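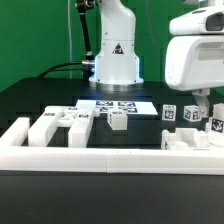
Black worktable, green wall behind.

February 4, 2022

Glue trials for the Hastcombe map folders, second batch. Wheat starch paste mixed by Celeste, 80 g starch to 500 ml water, cooked until it went clear and then sieved twice. Still a few lumps in the last third of the jar.

Strips cut from the old Husville stock, grain running long. Brushed thin, pressed under boards overnight. The thin coat holds at the fold but lifts at the corners. The thicker coat cockles the paper badly, same as in August.

Naveen wants to try methylcellulose on the next lot. I'd sooner thin the paste and leave it in the press longer. Will do both on 29 strips each and label them properly this time.

Blotters nearly gone, ask Severin to order 100.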